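Refill or Replace? Hand Soap Use in Shared Student Kitchens

Iman Ragab
Final report, Household Resources module
Supervised by Dr El Sherbiny

1. Background

Most shared kitchens in the Trostness halls are supplied with liquid hand soap in small pump bottles. Until last year an empty bottle was thrown away and a full one put in its place. The halls office in Tivbridge now wants to know whether bottles could be refilled from larger containers, and whether this would reduce both plastic waste and the amount of soap used.

Earlier student projects looked at bar soap and at wall dispensers. Neither dealt with the small pump bottle, although it is the type residents said they preferred in the housing survey.

The questions for this project were:

How much soap does a pump bottle deliver per stroke, and does this change as the bottle empties?
Does diluting the soap change how much people use?
How many refills can a bottle take before the pump stops working properly?

2. Method

2.1 Stroke volume

Bottles were filled with Larnex unscented hand soap and placed on a kitchen scale reading to 0.1 g. The pump was pressed fully down and released, and the soap was collected in a weighed dish. The dish was weighed again after every 20 strokes and the average mass per stroke calculated. The test was repeated at three fill levels: full, half full and nearly empty.

Half strokes were left out of the main results. They were tried at first, but the depth could not be repeated well enough by hand, and the spread was larger than the effect being measured.

2.2 Dilution

Soap was mixed with tap water at three strengths: undiluted, three parts soap to one part water, and equal parts. Mixtures were left overnight before use so that the foam could settle. Each strength was placed in one kitchen for a fortnight, and the kitchens were then swapped. A total of 70 residents used the kitchens during the trial. They were told that soap was being studied but not which strength they had.

2.3 Pump wear

One pump was pressed 2,000 times in sets, with a rest between sets, and checked for leaks at the collar and for slow return of the head. Water was used for this test to avoid wasting soap.

Clear bottles were chosen throughout so that the level could be read without opening them.

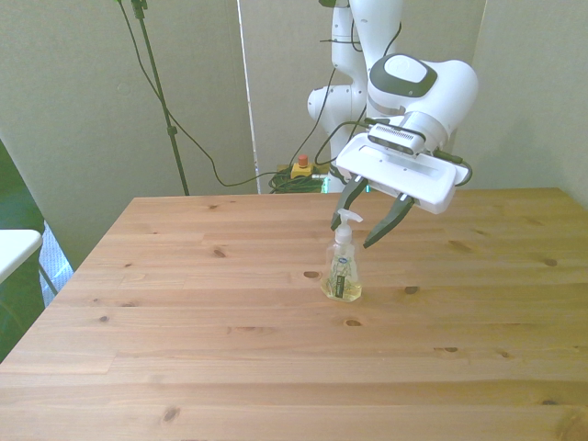

3. Results

3.1 Stroke volume

Full and half full bottles gave almost the same mass per stroke. Nearly empty bottles gave less, and the reading varied from one set to the next as the tube began to draw air. Tilting the bottle restored the normal amount for a short time.

3.2 Dilution

Residents pressed the pump more often when the soap was weaker. With the three-to-one mixture the extra presses did not cancel out the saving, and total use of soap fell slightly. With equal parts the mixture ran off the hand before it could be rubbed in, and several residents complained. Soap use in that fortnight was close to that of the undiluted soap, so there was little gain.

3.3 Pump wear

The head began to return slowly in the later sets. No leak was found at the collar. Rinsing the pump in warm water improved the return but did not bring it back to its first condition.

4. Cost

A kitchen gets through a bottle in well under a month in term time. On the present system the halls office buys over 110 bottles a year for the block studied. Refilling would replace most of these with large containers, but somebody has to do the refilling, and the cleaning contract does not currently allow time for it. Labour was not costed in this project.

5. Limitations

Only one brand of soap was tested, and a thicker product may behave differently in the same pump. The wear test used water, which puts less load on the spring than soap does, so the result is probably too favourable. Visitors to the kitchens were not recorded. The trial ended in June, when some residents had already moved out, and use in the last fortnight may be low for that reason.

Hygiene was outside the scope. Diluting soap also dilutes its preservative, and this should be checked with the supplier before any mixture is left in use for longer than the trial period.

6. Recommendations

Refill with undiluted soap in the first instance. Wash and dry each bottle before refilling, and do not top up a part-used one. Replace the pump when the head is slow to return after rinsing. A further project could repeat the wear test with soap and include at least one thicker product.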